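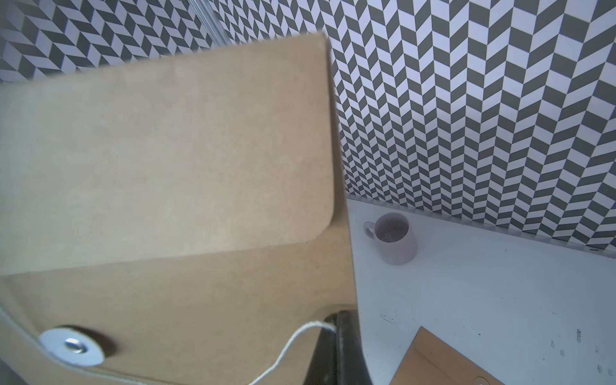

Laborbuch Manipulation, Dienstag, 9:40

Aufgabe: Fadenverschluss am Kraftumschlag, Teilaufgabe Faden führen. Softwarestand: Planer Grimirness, Regler aus dem Zweig Pîrvu, Perzeption unverändert seit letzter Woche.

Ausgangslage: Die Segmentierung des Fadens aus der Handgelenkkamera bricht weg, sobald der Umschlag nah vor der Linse steht. Der Faden ist weiß, der Tisch auch, und vor dem weißen Hintergrund liefert das Netz kaum Konfidenz. Über dem braunen Papier ist die Maske brauchbar. Dazu kommt die Rückwand mit dem grau-weißen Fischgrätmuster. Die Kantenerkennung findet dort schräge Linien in Mengen und hängt einzelne davon an die Fadenhypothese an.

Änderung 1: Wand maskiert. Ebene einmal aus der Kalibrierung übernommen, alles dahinter vor der Kantenerkennung verworfen. Die durchsichtige Leiste zwischen Tisch und Wand bleibt ein Problem, ihr Reflex wird weiterhin als dünnes helles Segment gemeldet. Vorläufig per Polygon ausgeschlossen. Unschön, weil das Polygon bei jedem Versetzen der Basis neu gesetzt werden muss.

Änderung 2: Fadenmodell als Kette mit 56 Stützpunkten statt Spline. Startpunkt am Verschluss, Endpunkt am Finger aus der Vorwärtskinematik. Damit überlebt die Schätzung kurze Aussetzer der Maske. Der Durchhang wird mitgeschätzt und dient als Ersatz für eine Zugmessung, die wir am Finger nicht haben.

Änderung 3: Metallscheibe. Glanzlichter verschieben den geschätzten Mittelpunkt je nach Blickwinkel. Jetzt Ellipsenfit auf den Rand, Niet nur noch als Plausibilitätsprüfung. Bei Bewegungsunschärfe fällt der Fit aus, dann wird die letzte gültige Lage gehalten.

Planung: Die Tasse steht als Zylinder plus Quader für den Henkel in der Kollisionsszene. Mit dem alten Sicherheitsabstand fand Grimirness vom rechten Rand des großen Umschlags aus keine Bahn um den Verschluss. Abstand verkleinert, Planungsbudget auf 4.000 Knoten erhöht. Bei 3.000 kam noch gelegentlich ein Abbruch. Der zweite, kleinere Umschlag liegt flach und wird zur Tischebene gerechnet. Sein Verschluss erzeugt aber eine zweite Detektion, deshalb Zuordnung jetzt über den Abstand zum Greifer.

Lauf 83 aufgezeichnet und offline abgespielt. Fadenkette stabil, solange der Finger am Papier anliegt. Beim Lösen springt der Endpunkt, vermutlich Zeitversatz zwischen Kamerabild und Gelenkwinkeln. Zeitstempel im Mirnurden-Treiber ansehen, der setzt sie beim Empfang und nicht bei der Belichtung.

Offen:
Zeitversatz messen, danach Lauf 83 erneut abspielen.
Polygon für die Leiste durch Reflexfilter ersetzen.
Rivwood-Simulation: Reibung Faden gegen Fingeroberfläche ist noch der Standardwert, das Abrutschen lässt sich damit nicht nachstellen.
Konfigurationsdatei mit dem neuen Tassenabstand einchecken, liegt bisher nur lokal auf dem Steuerrechner.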